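3.2 Pads and incisions

All suturing in this study was done on synthetic tissue pads. We chose pads over animal tissue for two reasons. They can be kept on a shelf until needed, and one pad differs little from the next, so a wound closed early in the study can be set beside one closed late. The pads came from Lakier in a single order placed in April. They are pale and smooth on top, with a rounded surface that lifts the middle of the pad toward the person or instrument working on it. A flat pad from Trustell was tried first and dropped. Its surface layer tore when the thread was pulled snug, and the tears made it hard to say where the wound ended.

Each pad received one straight incision, placed on a diagonal. The diagonal matters for needle work. A cut that runs square to the instruments can be closed with the same wrist position from one end to the other, while a slanted cut asks for a small correction at every stitch. We wanted those corrections in the material. Incisions were made with a fresh blade and a steel guide, and any pad where the blade had wandered off the line was set aside.

The wound edges were then tinted red. Early pads had no tint, and reviewers had trouble telling an open slit from a closed one when the light came straight down. With the tint, the slit shows as a dark line on the pale pad. Some of the color always spreads into the surface next to the cut, and the spread is uneven from pad to pad. We did not try to clean it off. Wiping the surface pulled at the edges of the cut and opened it wider than the blade had left it — a worse problem than the stain.

3.3 Thread and stitch placement

Dark braided thread was used throughout. Two lighter threads from Birhane were rejected after the first trials, as they could not be followed against the pad. Stitching began near one end of the incision and moved toward the other. The first bite was placed a short distance in from the end, so that the corner of the wound was not pulled out of shape. The tail was kept long until the first knot was set.

Keeping the thread clear of the wound was the most common difficulty at this stage. A slack loop tends to fall across the slit and hide the spot where the next bite should go. The rule we settled on was to draw the strand away from the cut, over the lower part of the pad, before the second instrument came near the edge. Figure 4 shows thread held clear of an open incision, with the other instrument's jaws apart near the upper end of the cut.

In total, 882 stitches were placed and kept for review. A further 17 were left out after the thread broke or the pad came loose from its base. Reviewers scored each kept stitch for bite depth, distance from the edge, and how well the two lips met, using the Dirkden wound sheet with no changes.

Figure 4. Tissue pad with a diagonal incision, tinted edges and suture thread drawn down from the lower lip of the wound.
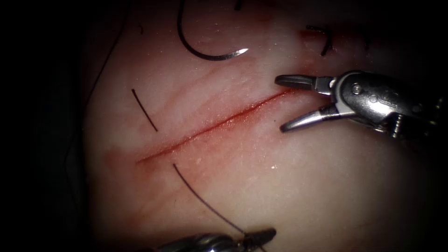 3.4 Scoring of closed wounds

Closed wounds were scored a second time as a whole, after the last knot was tied and the ends were trimmed. Gaps between stitches were measured along the line of the cut, and puckering was marked as present or absent.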